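Mundico opens its Brolldale store in June

I'm so happy to finally share this one! Mundico is opening a second store, in Brolldale, and we've packed 226 kinds of tea into it (yes, I've tried them all).
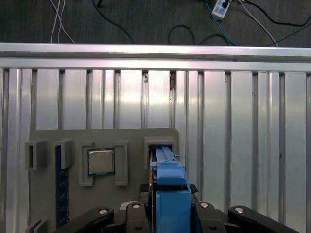

When can you visit? From 10 a.m. daily, starting in June.

The first 70 customers get a free tin of our Poojary breakfast blend, and I'll be pouring samples until closing. Press questions can go to the Mundico press desk.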